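Search posts
Search

We use cookies to keep you signed in. Accept all / Manage

Desk and basket thread, because a few people asked how the small room is going. 1/

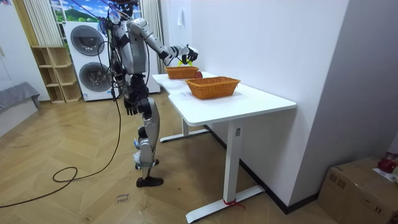

I wanted one long surface in there for sorting and not much else. White top, T-shaped feet, small control panel on the front leg just below the top. 2/

It runs on the diagonal. I had it flat against the wall until August and kept reaching across everything to get to the back. On an angle I can walk up to either side. You lose a corner of floor, and I can live with that. 3/

The baskets are the orange woven ones with sloped sides. I bought mine from Ó Conaill, the shop on Nalmont Road, after two plastic tubs cracked over winter. Wicker is lighter and it doesn't slide as much on the white top. 4/

Sloped sides mean you can see what's at the bottom without tipping the whole thing out. They also nest, more or less. The handles on my old tubs never let them. 5/

How I use them: far basket is for things going back to the kitchen, near basket is for everything else. Small round stuff goes in first or it ends up rolling around the desktop and then the floor. 6/

Someone asked about the red strap at the bottom of the front leg. It's just a strap. Tied where the leg meets the foot, easy to spot against the white. 7/

Wood floor, no rug. I tried a rug under the desk for four days and the feet wouldn't sit level. Sweeping is quicker without it anyway. 8/

Cost, for those who wanted it: $609 for the desk, delivered on a Tuesday, colour as ordered. The baskets were more than I'd planned to spend but I haven't needed to replace one yet. 9/

Still to do – a shelf on the long wall, and a better spot for the kitchen scale. Will add to this when the shelf is up. 10/10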